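Re: [home-robots] Anyone tried the Boma kitchen pack?

On 17/03/2021 a list member wrote:
> Has anybody here bought or trialed the Boma add-on from Trevor? The
> brochure says it teaches the arm to put away cups and glasses in "any
> ordinary kitchen," and it wants first-person footage from your own
> cabinets to get started. $2,000 is a lot for me if it turns out to be
> a demo that only works on one kind of shelf. I'd also like to know how
> much work the filming part is. Our cabinets are low, the doors swing
> wide, and half of what we own doesn't match.

Hi, and sorry for the slow answer, I wanted to get a bit further into ours before I opened my big mouth!

We have it on trial at Fodville, which for anybody new is the shared test kitchen where a handful of us try this stuff out before we tell our members to spend money. So I haven't paid the 2,000 myself, keep that in mind while I rave and grumble. The trial box came with the software license, the head strap and camera, a thick little booklet, and a login for the upload page. You supply the arm. Ours is the old Trollodano one on the rolling base, and the pairing went fine once I'd updated it (do that first, the booklet puts it on page 57 for some reason).

The filming part is more fun than I expected. You wear the camera, you go to the cabinet, and you do what you'd normally do with your hands, only a bit slower. The booklet asks for short clips, each one a single job - open, reach, move one thing, close. It also wants you to start with plain shapes. Glasses standing upside down in a row are about as plain as it gets, so that's where I'd tell you to begin too.

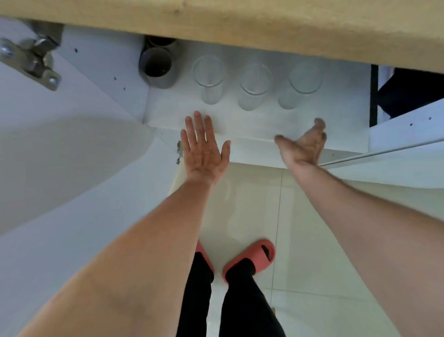

The other thing they push hard is keeping both hands in view, and that took me ages to get used to. I'm a one-hand-on-the-counter sort of person. My first batch got bounced by the upload page for exactly that, with a polite little note, and I had to do the lot over. After that I started resting my spare hand somewhere on the shelf and the rejections mostly stopped.

The full pack asks for 300 clips before it will build you a model. Yes, I groaned as well. You can split it up over as many days as you like though, and the page keeps a running total. I did mine in short sessions with the radio on and it was fine, apart from my neck, which complained about looking down into low cabinets for so long. If yours are low like ours, get a stool.

Now the mismatched stuff, since you asked. Handles are where it gets picky. The booklet has a whole chapter on mugs and wants you to film them with the handle pointing different ways, and to mix your sets on the shelf instead of sorting them out nicely first. I liked that, it's how people really live.

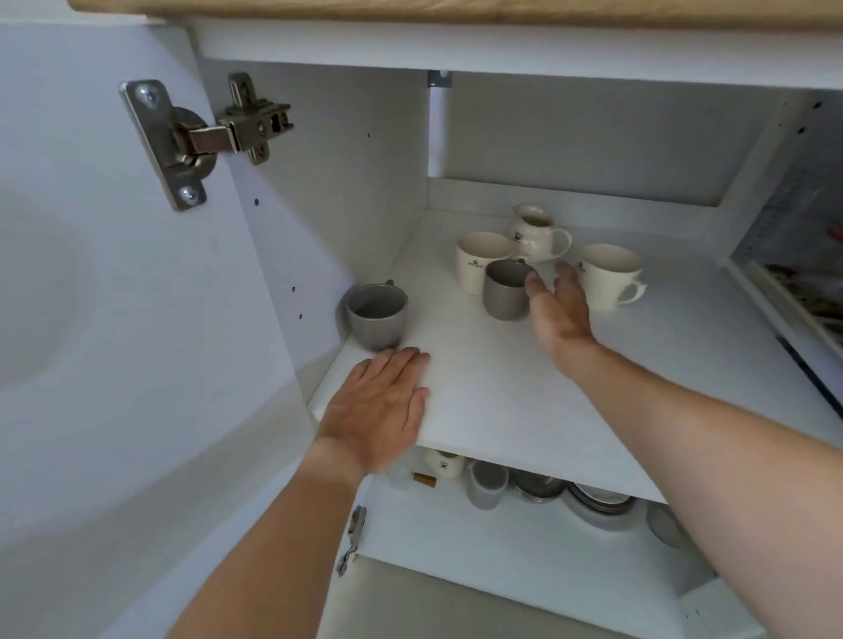 Reaching for a gray mug, with the white pieces on the same shelf.

How is the arm doing with it? With the glasses, really well. It goes in slowly, like my grandmother looking for her good china, but it gets them. With mugs it's fussier, and anything with a spout still makes it stop and ask for help. Support told me a July update is meant to deal with jugs and pitchers. I'll believe it when I see it, but they did answer my email the same afternoon, so points for that.

Things I didn't like: the strap slips if you have fine hair, the battery gives up sooner than I'd want, and the upload page logs you out while you're sorting clips. Also the pack covers 5 cabinets and then you pay again, and that's buried in the small print. Count your doors before you order!

I've copied in the two things people keep asking me off list, so they're in the archive for everybody.
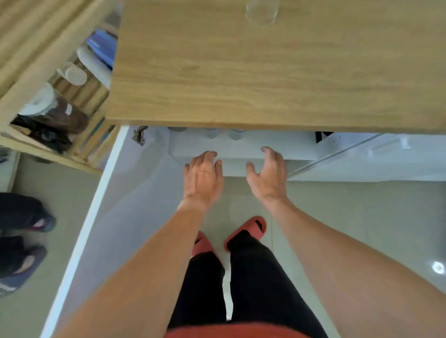
Can I film in one kitchen and use the arm in another?

You can, but the license is tied to the arm and the new kitchen's cabinets count toward your limit, and the booklet recommends a fresh set of clips for any door that opens the other way.

Does it need the internet while it's working?

Only for uploads and for building the model. Once that's loaded, our arm runs fine with the wifi off.

If you want to borrow the booklet before you decide, write to me off list and I'll put it in the mail - I'd just like it back before the trial ends.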